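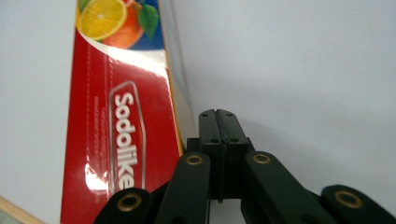
*Lemon slice, orange and plenty of red: a box from the kitchen.*

I have been putting off writing this for a good while, partly because I know how it will sound. A woman of my age complaining about group chats is not exactly breaking news. But it has been going round in my head while I wash up, and while I walk the dog, and last month it followed me into the dentist's, so I think it had better come out.

When we moved to Clerkton there was a noticeboard outside the post office, with a cracked plastic door and a key that lived behind the counter. If you'd lost a glove or found a tortoise, you wrote it on a card and in it went. The cards stayed up until they went yellow. You read them while you queued, whether you wanted to or not, and so you knew that the choir was short of tenors and that somebody on Mill Lane had a pram going for nothing (it was a lovely pram, we had it for years, and then it went back on the board for the next baby).

Now we have the town group, which lives on an app called Clevuta, and as I write it has 2,206 members. I joined in October because the road was going to be dug up and the only place the dates were posted was there. I want to be fair to it. Within an hour of joining I had found out about the road, the new bin days and a man who sharpens shears, and I thought, well, what a marvellous thing, why did I leave it so long?

Then my phone went off at ten at night. It was a stranger asking whether anyone else could hear a bang. Thirty people replied. Several of them could hear a bang, a good many couldn't, and one wished to say that in his opinion the bang was a matter for the council. By the time I'd read it all I was wide awake and listening for bangs myself, and my tea had gone cold on the bedside table.

I don't think the people are the trouble. I've met a fair few of them in the flesh and they are perfectly nice, the same sort who'd have held the door for you at the post office. I think the trouble is that a card took a bit of effort. You had to find a pen, and think what you meant, and fit it on, and then walk down there with it in your pocket. Somewhere along the way quite a lot of crossness wore off. I once wrote a very sharp card about parking and by the time I'd got to the bottom of our hill I had decided to buy a loaf instead.

There was a real row before Christmas over the Zieliński bakery, which had changed its opening hours and hadn't, some felt, told anyone properly. It went on for 3 days. People who had bought their rolls there since childhood were saying things about the place that I am sure they would never have said over the counter, with the smell of the bread coming out at them. I went in that same week for a rye loaf and the whole shop was talking about the weather. I found that very odd, and I still do. It was as if there were two towns, and everyone had agreed not to mention one of them while standing in the other.

My children tell me I can mute it. They've shown me how, more than once, with great patience, and I now have it set so that it only troubles me in the mornings. They also tell me that they have left most of their own groups and gone over to something called Korkum, where you can only have a handful of friends and the messages vanish. I asked what was the good of a message that vanishes and my daughter said, "Well, Mum, what was the good of a phone call?" I've been chewing on that ever since, and I haven't got an answer to it that I like.

So I'm not leaving. I'd miss the shears man, for one thing, and when the power went off in the winter it was the group that found out who was on their own and needed a flask taking round, and it did it faster than any noticeboard could have. I was very glad of it that night. What I would like is for us to have the board back as well. The frame is still on the wall outside what used to be the post office, with nothing in it but a few rusty drawing pins. I have asked the council what it would take to get it mended, and I've been told there's a form. I've filled it in, on paper, with a pen, and posted it.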